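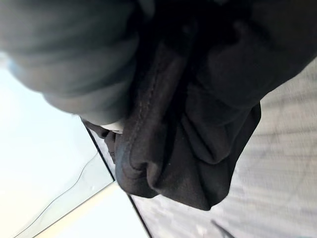
Family Placement Handbook › Getting Started

2 min read

Setting up your Ristia family account

Welcome, and thank you for opening your home! Set aside 15 minutes and a cup of tea, and have your Gongate approval letter beside you.

1. Go to the sign-in page and type in the carer number from your letter.
2. Choose a password you'll remember (a silly sentence works well).
3. Add everyone who lives with you, grandparents and lodgers too.
4. Press Save before moving on.

Note: pages left idle for 40 minutes close themselves, and you'd have to begin again, I'm afraid.

Caution: please never put a child's full name in the message box. Initials are plenty.

Okmont Family Placement | Contact us | © Okmont | Back to top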